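Zenari folding cell

From the Flitow shop wiki, automation section. Stub expanded by Gil-soo Yeom, needs a second reader.

The Zenari folding cell is a tabletop robot cell for handling and folding garments, mostly t-shirts. Built at the Salminen workshop, in use since September. One table, one working surface, a gripper with 3D-printed body parts. This article covers setup, upkeep and common repairs. For the folding software see the separate page (not written yet).

Layout

The table stands against a wall, long side to it. Over the top goes a cloth printed with a grid of thin white lines. The grid is for people, not for the software - operators use it to lay a shirt square and to spot when the cloth has crept. Cloth is clamped under the table, never taped. Tape leaves residue and the fingers pick it up.

Garments waiting their turn are kept in a heap at the back, by the wall. The front half is the folding area. A strip of bare cloth is left between the two, otherwise the gripper takes hold of a sleeve from the heap and drags the lot forward. 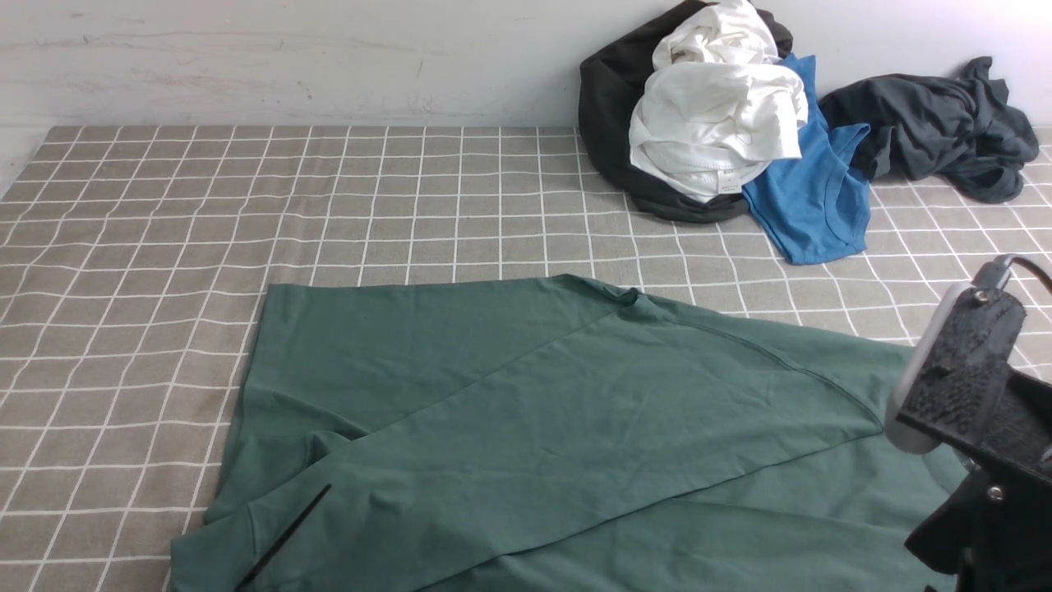

Heap order does not matter. Dark items are harder on the depth reading though, and early on Kaisu Huttunen kept them out of the first run after any recalibration. Still good practice.

Setup

Power on with the table clear. Let the arm home. Check the cloth for wrinkles, smooth by hand, re-clamp if a grid line runs off true by more than 2 mm along the front edge. Then the touch-off: fingertips down to the cloth at 3 points, values saved, arm back to rest. Repeat after every finger change. Skipping it is the usual cause of the fingers either pressing into the cloth or closing on air above the hem.

First garment should be a plain cotton t-shirt laid flat. If the fold lands crooked, redo the touch-off before changing anything in software.

Upkeep

Fingertip pads are changed every 2000 grasps, sooner if they look shiny. Lint gets brushed out of the finger joints at the end of each shift, dry brush only. Wash the cloth when needed but iron it, creases throw off the grasp hight. Screws on the printed body are tightened by hand with the short driver. Printed threads strip easily and a stripped part means a reprint.

Cable to the gripper needs slack at the full reach of the arm. Check it with the arm stretched to both far corners.

Repairs

Most common fault is a cracked finger mount. Spares are printed in black, textured side out, and take 55 minutes to swap including the touch-off. Second most common: gripper closes slowly or stops halfway. Usually lint, sometimes a tired connector. Unplug, clean, reseat, try again. If it still sticks, swap the motor unit and send the old one to Elell for for service.

Do not run the cell with a cracked mount, even for one shirt.

See also: Cloth clamps, Touch-off procedure, Spare parts list

Last checked Wed 17 March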